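3.2 Color of the plate and judged portion size

The second part of our study asked if the color of a plate changes how much food people believe is on it. Earlier work in our group (Brito and Dvorak, pilot data) looked only at white plates in the school canteen of Katthorpe, and there the difference between judges was small. We had the feeling that white is a special case, because most families in the region eat from white plates every day. For this reason we decided to repeat the judgments with colored plates at the second site, Drakalholm.

The judges were adults who buy food for a household. They were invited through a notice in the local library and received a voucher for the market. Each judge came once, in the late afternoon and before the evening meal, and stayed for 19 minutes or less. We did not tell them that the color of the plate was our interest. They were told only that we wanted to know how people estimate amounts without a scale.

In a session the judge saw 12 pairs of plates, one pair after another. For each pair the judge said which plate held more, and then gave a number from zero to 90 on a paper form to say how sure he or she was. We chose this unusual upper limit on purpose. In the pilot many people wrote 100 out of habit, and we wanted them to stop for a moment before writing.

Real food was used in half of the pairs. In the other half we used plain blocks, so that taste, smell and memory of the dish could not help the judge. Some pairs had a strong contrast between the block and the plate, and in others the two were close in color. We call these high-contrast and low-contrast items, following the terms in the Agudelo questionnaire. Figure 4 shows a low-contrast item next to one with a higher contrast. 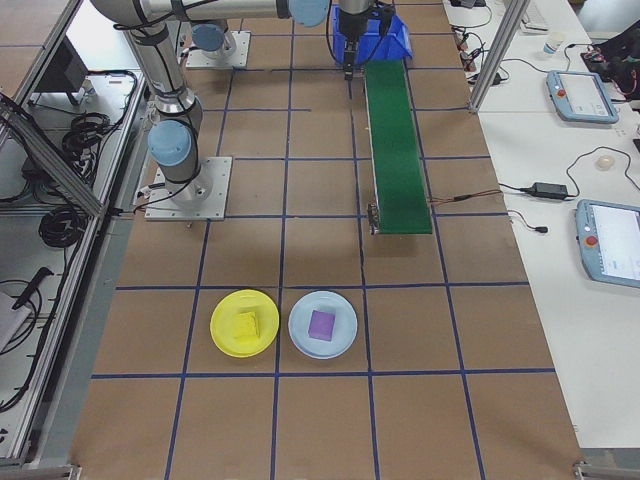
Figure 4. Yellow block on a yellow plate (low contrast) and purple block on a pale blue plate (higher contrast).

The answers for real food were close to what we expected. When the color of the food was near to the color of the plate, judges more often said that this plate held less, even in pairs where the weights were equal. The effect was clear for rice and for mashed potato, and weak for carrots. One judge explained that she looks at the empty rim and not at the food. Several others described the same habit in their own words, and we come back to it in Section 4.

For the blocks the picture is less simple. The direction of the effect was the same, but the judges were less sure, and their numbers on the form were spread over the whole range. It is possible that people do not think of a block as a portion at all. Dvorak has suggested that they compare the blocks as objects and forget the plate, which would make the plate color less important. We can not decide this with the present data.

A further limit concerns the light. The room in Drakalholm has windows to the west, and in April the light changed much during a session. We closed the curtains and used lamps set to 2000 lumens, but the curtains were thin. The order of the pairs was mixed for each judge with the Gridden schedule, so a slow change in the light should not favor one color over another.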